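Hemming lined wool trousers: blind hem or fused tape?

Forum: Fit, Alterations and Care
9 replies

selvage_row
21/02/2019
Bought two pairs of the Malleck wide-leg trousers in the sale, 35 inch inseam, fully lined. They need to come up a good bit. The shop offers fused tape as standard and charges extra for a blind hem. The fabric is a mid-weight wool twill with a little elastane. Is the blind hem worth paying for?

pressercloth
Yes. Fused tape on a twill with stretch will ripple after a few cleanings. The tape does not stretch and the cloth does. On a wide leg you have a long run of hem, so any ripple shows.

norra_k
Disagree. That was true of older tape. The knit-backed kind moves with the cloth. I have had it in a pair of Tuominen trousers for 14 months, dry cleaned every few weeks, and the hem is flat.

pressercloth
Tuominen uses a heavier cloth with no elastane. Different case.

norra_k
The pair I have is 6 percent elastane. It is on the care label.

pressercloth
Fair enough, I was going by their older stock. I would still want to know which tape the shop uses before agreeing to it.

buttonshank
Whichever way you go, the lining matters more than the hem type. If the shop turns up the shell and leaves the lining at its original length, it will hang below the hem. It should finish an inch above the shell and be hemmed on its own. Ask them to confirm this. Mine came back from Erkovside with the lining tacked to the shell all the way around, and the leg bagged at the ankle until I unpicked it.

Order I would do it in:

1. Have the trousers steamed before they are measured. Wool relaxes, and a sale pair has often been folded in a box for months.

2. Measure with the shoes you will wear most, standing straight, both legs. Pin at the back of the heel. 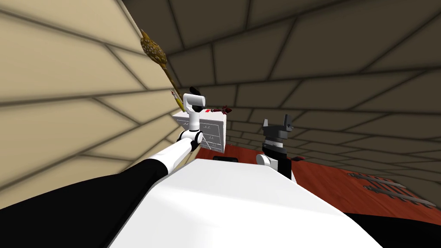

3. Leave at least an inch and a half of turn-up inside. It gives the leg some weight and lets you drop the hem later.

4. Hem the lining last, with the shell already pressed.

selvage_row
Useful, thanks. Does step 3 work on a flared leg? The turn-up would be wider than the leg it folds against.

buttonshank
Slightly, yes. On a mild flare you ease it in with steam. On a strong flare use a facing -- a separate strip cut to the shape of the hem.

norra_k
Skomside does facings, but allow extra time in August when they run short hours.

selvage_row
Going with the blind hem on one pair and knit-backed tape on the other. Will report back after a few cleanings.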